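August 5, 2021
Bench notes, hand-held gripper #2 and the docking cell

Picked up where I left off, meaning with the jaw off and a bowl of screws I no longer fully trust. The complaint on the whiteboard was "gripper feels mushy." Mushy is not a unit, but I had the same feeling when I squeezed the trigger, so fine, it goes in the log as mushy.

What it does: full squeeze, the jaws close, and then there is a bit more trigger travel where nothing much happens at the tips. On #1 the tips start pushing back the moment they touch. On #2 you get a small pause, like it's thinking it over. The width reading follows the trigger side of the linkage, so during the pause the log says the jaws are still closing when they have stopped. The arm in the docking cell then plays that back faithfully and crushes whatever it is holding. We lost a paper cup and a decent muffin that way on Tuesday.

Things I checked, in the order I checked them, which was the wrong order:

Trigger spring. Fine. Swapped it anyway with the one from the spares tin, no change, swapped it back.

Cable from trigger to carriage. Fine at both ends. A little fuzz on the outer jacket near the handle but nothing broken through. Taped it and wrote "watch this" on the tape, as is our custom. There are now at least three layers of "watch this" on that handle.

Left finger pivot. Not fine. The bushing has worn oval. You can rock the finger back and forth with two fingertips and hear it click. This is where the mush lives. I could have started here and had lunch at a normal time.

Printed bushings are what we've used since January, when the Karer ones went on back order and somebody (me) said printed would do for a couple of weeks. The cycle counter on the handle reads 3,436 since the last teardown, so they did do, in a way. Found one real Karer bushing in the drawer marked FUSES. Pressed it in on the left side. The right side keeps its printed one until the order from Jasport turns up, so for now the gripper has one good hip.

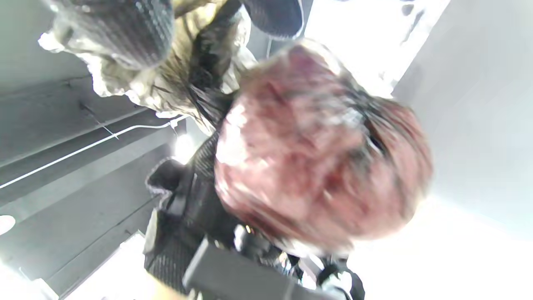 Camera mount next. The wide camera on top sits on a two-screw bracket, and the front screw backs out slowly if it is put in dry. It had gone about half a turn. Not enough to see by eye, plenty to put the jaw tips in the wrong place in the picture. Cleaned the threads, put in a drop of the blue stuff, tightened until it felt rude, backed off a hair. The back screw was solid and I left it alone, having learned something from the spring.

Then the calibration board. Same routine as always: tape the board flat on the bench, overhead lights on, blinds down, move the gripper slowly over it with the tilt changing all the time. I took 48 stills. The solver threw out the ones where I moved too fast and was happy with the remainder. Error came down under half a pixel, where it used to be before the bracket started wandering. Saved the new file next to the old one. Please do not delete the old one, we need it for anything recorded before today.

A word on fast swings, while I have the pen. The tracking hates them. Whip the gripper around at head height and every edge goes to soup, the tracker loses its corners, and it then reports with total confidence that the gripper has left the building. The sync check only compares timestamps, so it passes those clips happily. I've turned the shutter time down one notch on #2. That makes the picture darker in the corner by the Arellano shelving, but the lab is mostly too bright to begin with, so I think we come out ahead. If it turns out noisy, put it back and write down that you did.

Docking cell. With the gripper back together I ran the playback test on the arm. The cell arm carries the same jaw set, so any slop in the hand-held shows up there as a mismatch between what was recorded and what the arm does. First run: arm stopped on a guard fault before it moved. The fault was correct, the guard door was open. Second run: fine. Picked up the foam block, set it down, picked it up again, let go when it should. Closed on a fresh paper cup and the cup is still a cup. I am keeping it on the shelf as a certificate.

Third run I got a joint 4 warning, code 321, low voltage on the brake line. Hasn't come back since. I reseated the connector at the back of the Hastevov supply, where the plug leans on the cabinet door every time someone closes it. It has about as much strain relief as a wet noodle. Cut a scrap of foam and wedged it behind the plug for now. A right-angle plug would do this properly. Added to the order list under the previous two times I added it.

Greased the linear rail on the cell while the cover was off. The old grease had gone dark and picked up a lot of printed-part dust. Wiped it down twice, thin coat, ran the axis end to end by hand. It gets a bit stiff near the far end, same as it always has. Somebody should shim that foot one of these days.

State of things as I leave:

#2 is on its charger, left bushing real, right bushing printed, new calibration loaded.
#1 not touched today. Its front camera screw probably wants the same blue drop.
Cell is powered down at the main switch, guard key on the hook.
Spares tin: one trigger spring, no bushings, and one small black screw that came out of #2 and did not go back in. Everything works without it. I have looked all over the drawing and can't find where it belongs. If you know, put it in and tell me.

To do: check the play in the right finger every morning before recording, just rock it and listen. If it clicks, don't record on #2, use #1. Rerun the board after the new bushing goes in, on both sides if you have the patience. Move the bushings out of FUSES. The fuses, for the record, are in the drawer with the zip ties.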